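Section 5. Setting Up the Sedura Feeding Station for a New Foster Cat

Read this section before you open the carrier. Once the carrier is open you will be busy.

What you need
Sedura base unit and hopper
Power adapter (in the small bag you were about to throw away)
Collar tag, one per cat
A closed room with a door that latches

5.1 Placing the station

1. Pick a wall the cat can put its back to. Cats do not like eating with the world behind them, and a frightened one won't eat at all.
2. Keep the station at least 60 inches from the litter box. You would want the same.
3. Push the base down until all four feet grip. If it slides when you nudge it with a finger, it will travel the length of the room by morning.
4. Run the cord behind the base and clip it into the channel.

CAUTION: Do not use an extension cord with a cat who chews. If you don't know whether your foster chews, assume yes.
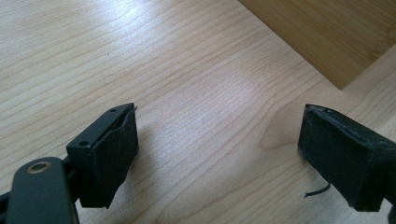
5.2 Pairing the collar tag

1. Hold the tag against the hopper lid until the light blinks green. Blinking amber means you are holding it upside down.
2. Enter the default code, 3378, then choose your own. Foster homes that share a building should not all choose 1234.
3. Put the tag on the collar before you put the collar on the cat. The other order has been tried.
4. Check that two fingers fit under the collar.

Note: A cat fresh from the shelter may refuse a collar for several days. Leave the station in Open mode, which feeds anyone who shows up, and come back to this step later.

5.3 The first meals

1. Fill the hopper to the lower line only. Stale kibble gets noticed.
2. Set four small meals. The factory setting is two large ones, chosen by someone with a Labrador.
3. Turn the chime off. Perihan Gündoğdu, who tested the unit with the long-term fosters at Urkmont, reports that one of them, Grisetti, spent a week under a bathtub on account of the chime.
4. Leave the room. Watching does not help, and the cat knows you are there.

CAUTION: If the log shows no food taken for 24 hours, call your foster coordinator or a vet. Do not wait to see if the cat "gets hungry enough." Cats get sick that way.

5.4 If something goes wrong

Lid opens and closes by itself: the cat has found the sensor. Move the sensitivity slider down one notch. Repeat as the cat improves.

Error 334: hopper jammed. Unplug, empty, wipe dry, refill. If it comes back, look for a toy mouse.

No light at all: check the outlet, then the cord, then the cord again for tooth marks.

Replacement tags and cords are available from Müzeyyen Sarıgül at the foster desk. Bring the chewed one with you.

Section revised Apr 17, 2021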